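Print this page | E-mail this page
Last updated: 10th July

Provholm laundry cell – set-up and care
Section 2: Placing the basket and checking the arms

Read this before you trust the start-up screen. Jestix, the program that runs the cell, will show "Ready" as soon as both arms answer. It will show "Ready" with the basket in the next room, too. All the word means is that the motors are talking.

1. Press the stop button and leave it pressed while you are on the floor in front of the machine.

2. Find the tape markers on the floor. The Drinorby drawing says they are accurate for the life of the cell. I doubt it. Tape lifts and gets mopped, and somebody always puts it back where it looks right. Measure from the wall each time you renew a piece.

3. Set the basket down directly in front of the washer, with the long side facing the door. Put one soft item in it for the reach test. A plush toy is better than a towel, as a towel goes flat and the fingers can close on nothing and still report a grip.
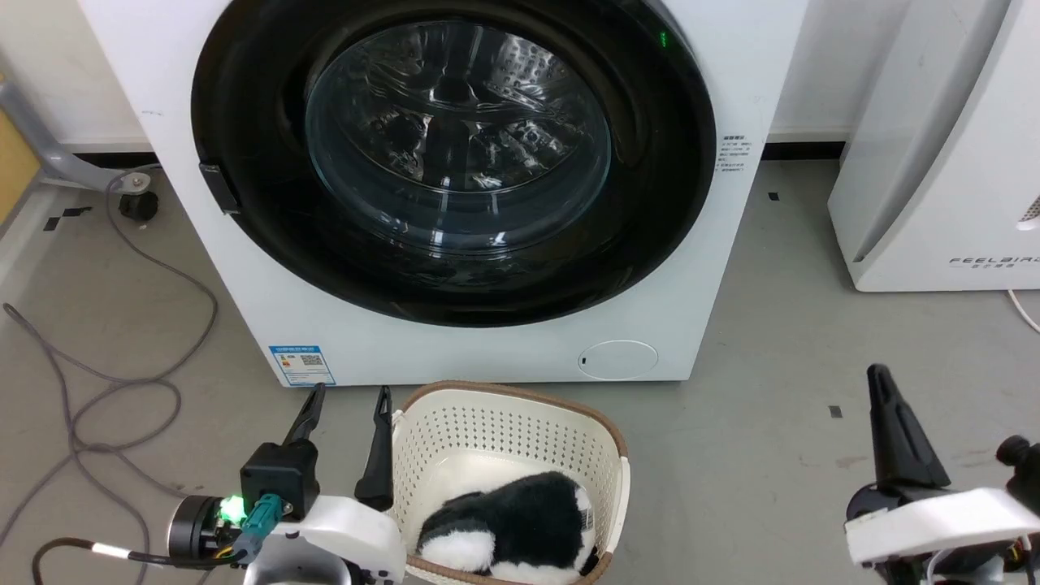
Written by the cell upkeep desk, Provholm, 10th July

4. Check that both arms are low and to either side of the basket, fingers pointing up. Look at the fingers themselves. The screen drawing of the arms is only a guess made from the last reading.

5. Look for the green light at the teal connector on the left arm. Green tells you there is power. It doesn't tell you the plug is pushed home, so give it a gentle press.

6. Trace every cable on the floor by hand, including the loops by the stand. Keep them clear of the casters.

CAUTION: Do not roll the stand over a cable "just the once". The damage may not show for weeks.

7. Release the stop button and run the reach test at speed 2. The manual from Hứa suggests 11 for daily use. We have yet to see a good reason for it next to a glass door.

8. Watch the whole test. A pass means the item was lifted clear of the rim and put back. If it snagged on the way, call it a fail, whatever the screen says.

Note: the washer's filter cover is low on the front, at the right. Move the basket away before opening it, and repeat steps 3 to 8 afterwards.

Finger pads: the supplier gives 2000 grips between changes. Ours were smooth well before that in May – we now look at them every 300 and change them when they shine.

Print this page | E-mail this page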